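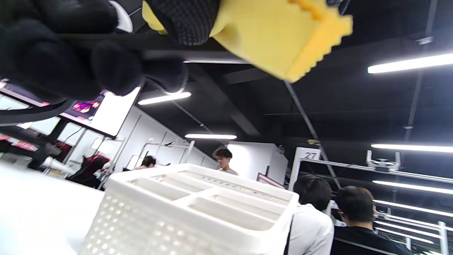 A white divided basket on one of the tables at Sanimari.

Kulap Khamphan has run the floor at Sanimari for four years. It is a shared workspace with white partition walls, long rows of tube lights and a black ceiling that a former tenant painted and that she has never had the budget to change. Her job covers the bookings, the keys and the lights, but most of her day goes to what people leave on the tables.

"When I started we had one big bin for everything small," Khamphan says. "Tape, chargers, samples, somebody's lunch fork. You'd look for a marker and come up with a sock."

She got rid of the bin the first August and bought white plastic baskets with dividers. There are now 22 of them on the floor. She tried cardboard trays first, and those were crushed by the end of the month. Clear boxes with lids came next.

"People don't open a lid to put something away," she says. "They put it on top of the lid."

The baskets have holes in the sides, so she can hang a tag from any of them with a zip tie. Tags carry the name of the tenant and nothing else. She used to write the contents as well, and the contents were always wrong within a week.

Two of the tenants, Noko and Fikre, share the tables nearest the partitions. Noko puts together display samples and needs a lot of small parts within reach. Fikre tests packaging for food companies and brings in food most weeks. The two firms did not have an easy start.

"Crumbs in the screws, basically," Khamphan says. "Noko was unhappy, and I understood that. So food goes at one end of the table and hardware at the other, and there's a basket at each end. It took a while to stick."

Food is out of the room by six. Anything that has touched a table is thrown out, and the table is wiped before the baskets go back on it. She does the last check herself on most evenings. 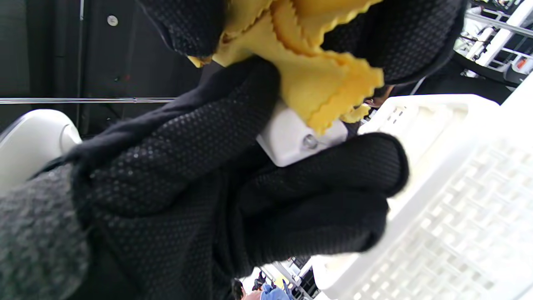 Loose parts get their own compartment by size, with the smallest nearest the person using them. Khamphan did not come up with that. A tenant called Velus, since moved to a larger unit, kept its parts that way and left a note about it when it went.

Asked what still goes wrong, she mentions cables, then mugs. Last spring she emptied every drawer on the floor and ended up with 179 pens, a good share of them dry. The dry ones went in the trash and the rest went in a box by the door, which was empty by Tuesday.

She doesn't want more storage. The landlord offered her a wall of cabinets for about $200 a month and she turned it down.

"I'd have to walk over there and see what's in them," she says. "With the baskets I can see it from the door."

Her next purchase is a second mop.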